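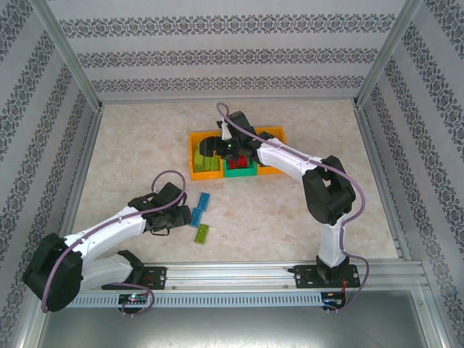

Two-arm brick sorting cell: left arm cable keeps working loose

eleri_s
Zollent cell, two arms on one rail, sorting bricks into trays. Left arm drops out mid-pick every Friday or so. The purple cable arcs over the shoulder joint and hangs down by the base. I want to shorten it.

kauko_v
Shorten it and you'll be replacing it. How far does the shoulder travel?

eleri_s
75 degrees in our program. The right one loops out past the elbow and has never faulted.

Nendik12
One good arm proves very little. Is the green light on the board at the left base still on when it drops?

eleri_s
Yes, stays on.

Nendik12
Then the board has power and I'd stop blaming the cable. Check the bracket bolts on the rail.

kauko_v
Disagree — a light tells you nothing about the data line. Reseat both ends, jog the shoulder by hand and watch the log.

seija
Peltonen's manual says retorque every 5 weeks. Never seen that fix a dropout.

eleri_s
Reseated the gripper end. 1348 picks, no fault so far. Not convinced.

Nendik12
Me neither. Post again after Friday, and leave the length alone.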